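Laver une nappe fleurie sans y laisser les couleurs

Les recettes miracles pour le linge de table se recopient d'un site à l'autre, et peu de gens les essaient. J'en ai testé quelques-unes à la maison. Le vinaigre « qui fixe les teintures », par exemple : sur un coton imprimé du commerce, je n'ai jamais vu la moindre différence.

1. Tester la couleur
Humectez un coin de l'ourlet, pressez un chiffon blanc dessus. S'il se teinte, lavage à part, à froid. Les rouges et les coraux sont les premiers suspects.

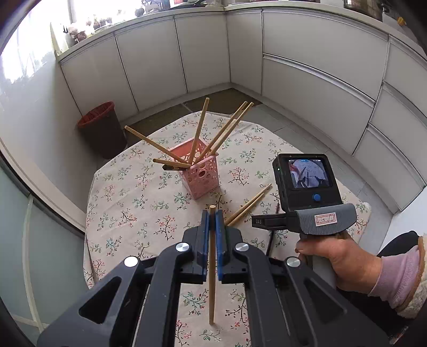 Baguette en bois clair, nappe crème à petits rameaux.

2. Traiter les taches
Sauce soja : eau froide, puis savon de Marseille, dix minutes. Le gros sel, très peu pour moi. Pour le gras, une goutte de liquide vaisselle suffit, quoi qu'en dise l'étiquette du détachant Ustine.

3. Laver
À 30 degrés, essorage modéré. Le programme « délicat » de ma machine dure 155 minutes, ce qui me paraît bien long pour une nappe.

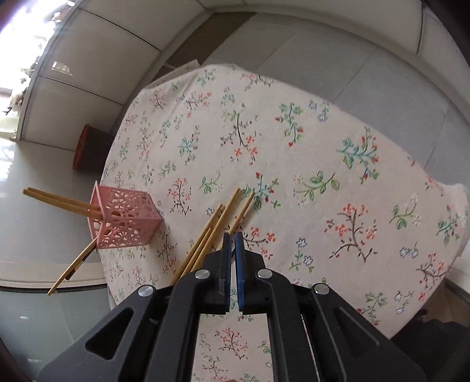

4. Sécher et repasser
À l'ombre, bien à plat sur le fil. Repassez sur l'envers, encore un peu humide. L'amidon ? Si vous y tenez.

Commentaires
Mirabelle : Le vinaigre marche très bien chez moi !
Tonton33 : Et pour la cire de bougie ?

À lire aussi
Torchons Mollah : valent-ils leur prix ?
Ranger ses nappes sans faux plis

Contact | © Maison Clekcombe | Haut de page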